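So I finally got both hand-held grippers going at once on Saturday, one per hand, and my forearms are letting me know about it!
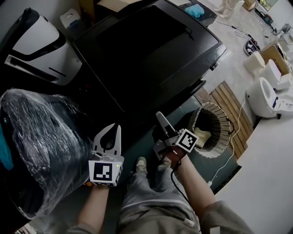
*Ida Goicoechea*

I tried the Sivside fingers first (the curved ones), and wow, they're comfy. A marker cube on each gripper, and I got through 27 takes before I wanted a snack. The tracking dropped on 18 of the next 44, mostly when I twisted my right wrist too far. My fault, I think?
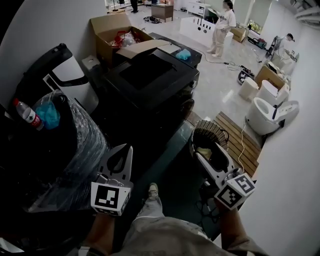

Gererik Gripper Club

The basket is my favorite target because the rim is easy to pinch from lots of angles. Next month we're trying the Bivamine controller, which costs almost 200 bucks, so it had better be good. I still want a softer trigger, too.

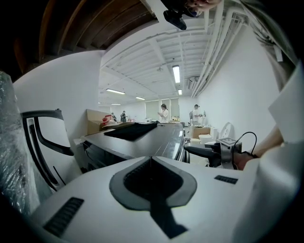 *View from the gripper camera, black table ahead*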